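The woman who folds on the bed

Trendumness readers have been asking for another of our home visits, and this one took me up three flights of stairs to a small, bright bedroom belonging to a lady who did the linens for the Lecomte guest house until she retired in January. She would rather I left her name out ("they'll all want their sheets done!"), so I shall.

She works on the bed, always has. "People buy special tables for it," she told me, pouring the tea, "and I think, well, you've got a great flat thing in the room already, haven't you?" Hers has a bamboo sleeping mat over a flowered sheet, and she swears by the mat, because clothes don't cling to it and you can slide a pile along to the far end when it's finished. The far end is where everything goes, up against the wall, dark things at the bottom and pale ones on top.

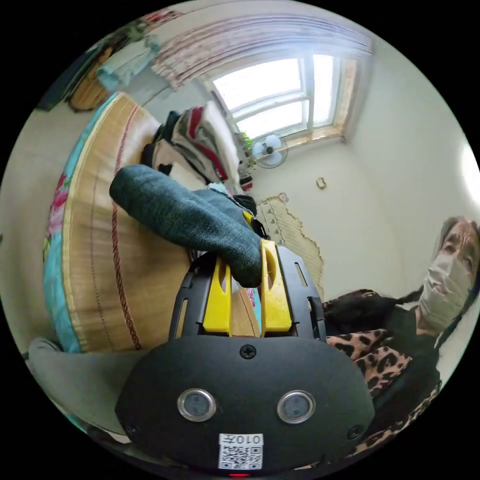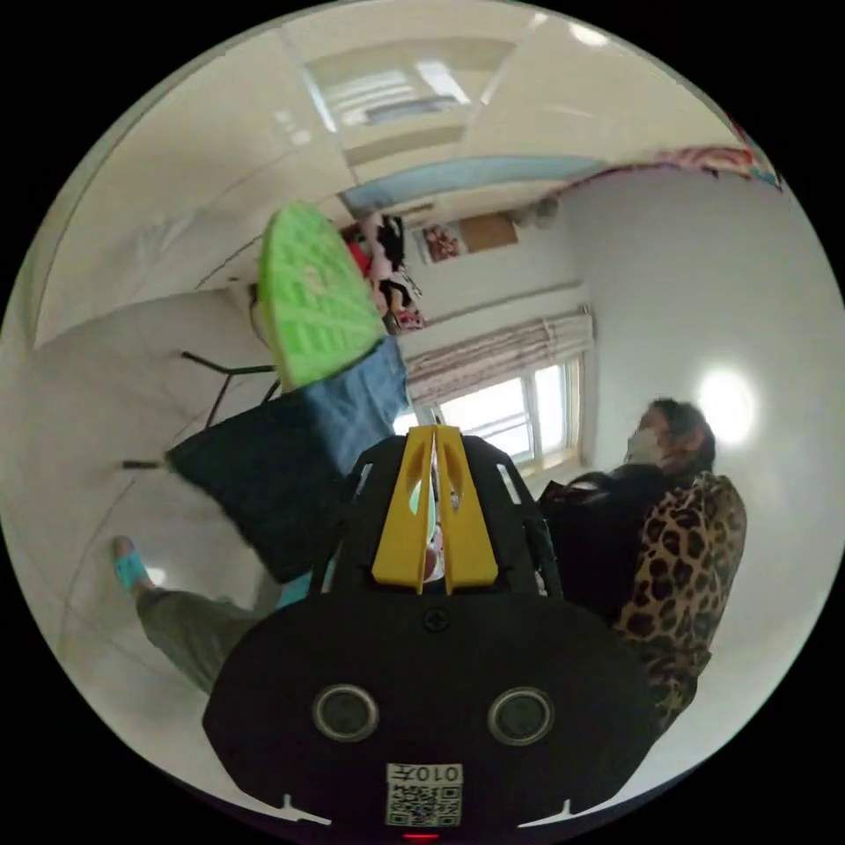 Socks, she says, are what beat most people. At the guest house she once had a sack of 402 odd ones, left behind over the years, and she still talks about it with a sort of wonder. "I kept them all in case somebody wrote in. Not one letter!" Her own rule is to deal with socks first, while you've still got the patience, and to lay each one flat before you go looking for its partner. She doesn't roll them into balls (it ruins the tops, and I've been guilty of it all my life).

Trousers come next, then shirts, and anything with stripes she does slowly, as she likes the lines to meet. I asked how long a full basket takes and she laughed at me. "I must have folded 1,000 pillowcases in a bad month, love. I never looked at the clock, I'd have cried." These days it's a load every 5 days or so, with the window letting in the daylight and the wireless going in the kitchen.

Before I left she made me fold a jumper, which I did badly, and she did it again without a word and put it in my bag with a slice of ginger cake.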